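Posted in May by Roos Van Loon, Fillton home demos group

Hand-held gripper sessions – quick answers

How long is one session?
23 minutes max, then swap. Your wrist will thank you. Six clean takes beats a pile of sloppy ones.

Do I need to clear the whole table first?
No. Leave the tablecloth on, patterned is fine. Move knives, meds, mail with an adress on it. Glass lids are ok – go slow, grip pads only, no metal on glass.

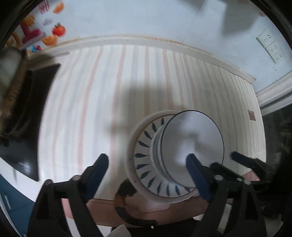 Pets in the room?
Allowed, at your own pace. Fingers open and still if one gets near the table. Never reach over an animal. Log it under "other".

Shiny stuff messes up my tracking. Redo?
Not by default. Flag the take and keep going, Yakubu Onuoha checks flagged ones in the evening.

What counts as a bad take?
Dropped dish, bare hand doing the gripper's job, anyones face. Delete faces same day, no exceptions.

Something broke?
Stop. Pads off the table, sweep up, then write to Hauwa Nwosu. Claims over 131 need a receipt.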